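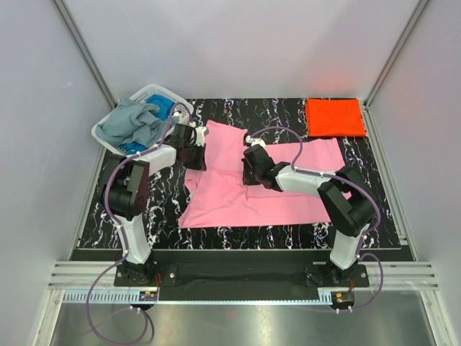 Pink cloth on the table, orange-red one folded in the far corner, laundry basket at the back.

How to translate a questionnaire without losing your meaning on the way

If you have written a questionnaire in one language and now want to put it to people who speak another, you are in for a slower job than you were probably hoping for, but a very enjoyable one. I have done it a good few times now, mostly for small studies about family life and how people share out the work at home, and I still learn something new about my own language every time. What follows is the way I go about it. It suits students and small teams with very little money, and you can stretch it or shrink it as you need.

The questionnaire I'll keep coming back to is the one we used in the Nelemow study, which had 27 questions and went from English into Thai. Most of what I say would hold for any other pair of languages.

Before you start

Print your questionnaire out and read it aloud, slowly, to somebody who had no part in writing it. You are listening for anything that only makes sense if you grew up where you did. Ours had a question that began "Do you ever feel you are left holding the baby?", which I was rather proud of, and which had to go at once. Sayings, jokes, double negatives, "quite" (a dreadful word, it means three different things within Britain alone) — take them all out now. It is much easier to mend the English than to ask a translator to rescue it.

Next to each question, write one plain line saying what you want to find out by asking it. I call these the purpose notes. For the baby question, ours said: "Does this person feel that jobs fall to them without having been agreed?" You will be very glad of these notes later on, so please don't skip them, even if it feels like homework.

Step 1. Two translations, made apart

Find 2 people who speak both languages well and grew up speaking the one you are translating into. Give each of them the questionnaire and the purpose notes, and ask them not to compare their work until they have finished. If you can, choose people with different backgrounds. One of ours had studied at university and the other ran a shop in Prerneck, and the shopkeeper's version was the livelier by a long way, as well as being a good deal closer to the way our families spoke.

Ask them to mark anything they found hard, and to write down the other wordings they thought of. A question mark in the margin is plenty.

Step 2. Sit down together

Now get everyone round a table, or on a call if you must, and go through the two versions line by line. Allow a whole afternoon and have something to eat in the room. You'll find that many lines are nearly the same and can be settled in a moment, and then there will be one that takes an hour.

For us it was the word "fair". We had asked whether people thought the housework was shared fairly, and our two translators had chosen words that pulled in quite different directions. One was closer to "equal", as if you had got out a pair of scales, and the other was closer to "suitable", as in each person doing what was right for them. Kanokwan Meesuk, who led the Thai side of the work, asked me which one I had meant, and I opened my mouth and found I didn't know! We ended up asking two separate questions, and they gave us some of the most interesting answers in the study.

Keep notes of these talks. Write down what you chose, what you turned down and why.

Step 3. Translate it back

Give the agreed version to a third person who has never seen the original, and ask for it to be put back into English. Then lay the two English versions side by side.

Please don't expect them to match word for word, and don't be too pleased if they do, as a very stiff translation will often come back beautifully and still sound odd to anybody asked to fill it in. Look at the meaning. Where it has drifted, go back to your purpose note and ask whether the drift matters. If it does, return to step 2 for that question only.

Step 4. Check the answer choices

People forget these. Our scale ran from 1 to 7, with "strongly disagree" at one end and "strongly agree" at the other, and we spent so long on the questions that we very nearly left the choices to look after themselves. Check that each step on the scale sounds stronger than the one before it in the new language. A simple way is to write the choices on slips of paper, shuffle them and ask a few people to put them in order. If they hesitate or swap a pair, use fewer steps or find better words.

Think about manners, too. In some places it feels rude to disagree flatly with a stranger, even on paper, and people may drift towards the middle or the agreeable end. You can't translate that away, but you can word some questions so that agreeing points the other way, and you can mention it when you write up.

Step 5. Try it out by talking

Find a handful of people like the ones you hope to reach. Let them answer one question at a time, and then ask them to tell you in their own words what the question was about. Useful things to say are:

"What did you have in mind when you read that?"
"Was there a word you would have put differently?"
"How did you settle on your answer?"

Then be quiet and let them talk. I find this very hard, being a chatterer, but the long pauses are where the good things come. In Saltent a grandmother told us that our question about "your household" had puzzled her, as her sister's family ate with hers every evening but slept next door. We added a line saying who to count, and went back and added it to the English as well.

Step 6. Make the final copy

Put your changes in, have one person read the whole thing through for spelling, and give the file a name with a version number in it. We once handed out the wrong draft in Limsakul and had printed 400 copies of it, so I do speak from experience here.

Store the purpose notes and your notes from step 2 alongside the final copy. Whoever uses the questionnaire next will want them, and if that turns out to be you, two years on, you'll have forgotten more than you think.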